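Berkmont Cloth Handling Study: Frequently Asked Questions
Last updated 7/28/22

What does the study examine?
The study asks whether views from the wrist alone are enough for a robot to choose where to grasp a crumpled cloth. It is conducted by the Berkmont laboratory at Skeltisville.

How much data was used?
The training set holds 3,184 grasp attempts on 17 cloths. A further 300 attempts were set aside for testing.

Were blurred views removed?
No. Views recorded while the arm is moving were kept – including those in which the fingertips are at the upper edge of the cloth and the folds remain readable only as darker bands of color.
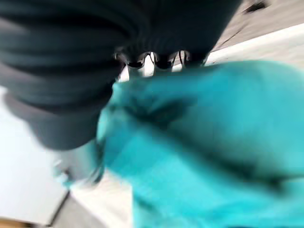
What was the main result?
The method trained with blurred views chose a usable fold more often than the one trained without them. The gain was smallest on thin fabrics.

May other institutions use the data?
Yes. Requests should be sent to the Wolovwood data office, quoting reference 918. Access is granted for research purposes only.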